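3. Task and setup

The student teams were given one job: move a kit of parts from supply bins into a shared tray with two arms. The course handout calls this "assembly-ready kitting," a phrase we think promises more than the task delivers. Each kit called for a board, a solenoid and wire harnesses, and the paper-lined tray was cleared before every attempt. Figure 1 gives the starting layout.

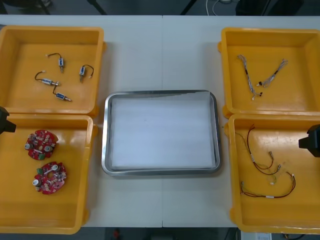 Does a full tray show that a team's controller can handle wires?
Only weakly. A harness can be dragged, pinched by its connector or dropped from a height and still count as delivered under the course rules.

We kept those rules so that our numbers could be compared with the October reports. Teams Griltari and Galix both submitted learned controllers, trained on 200 demonstrations each. Bouchard was a scripted baseline written by Gordon Friesen over a weekend. All 38 scored attempts were rescored by hand from the overhead view, and we did not use the teams' own success logs.
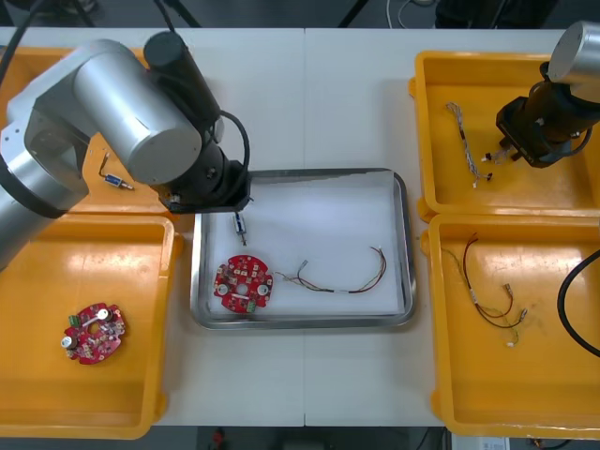 Figure 2. Board, solenoid and harness in the tray, with both arms over the workspace.

The team reports describe progress as a smooth curve. We don't find one. Most of the gain comes from the boards, which are stiff and sit flat, and the scripted baseline places them as well as either learned controller does. The claim that two arms "cooperate" is also hard to support. The supply bins are split by side, and an arm that never reacts to its partner can still earn full marks.
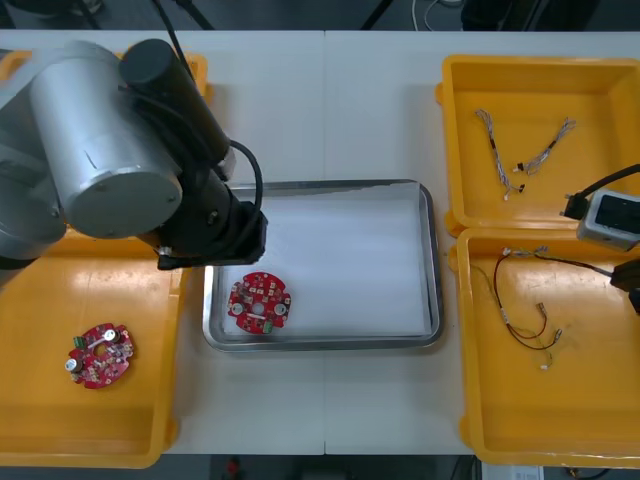 3.1 Wrist views and the harness problem

Harnesses are where the reports and our rescoring disagree most. Galix credits its wrist camera, but the ablation offered as evidence has 2 runs per condition, too few to separate from luck. Glossy plastic surfaces throw glare into this view, and neighboring harnesses share wire colors. A policy could well be learning where harnesses usually lie and little about the wires themselves.

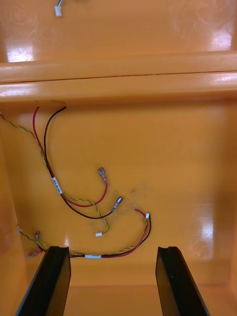 Figure 4. Wrist view of two harnesses with red, black and yellow-green wires.

We asked for the harnesses to be shuffled between attempts. The request was accepted on Sat 31 March, after scoring had closed, so the results in Section 4 carry that weakness.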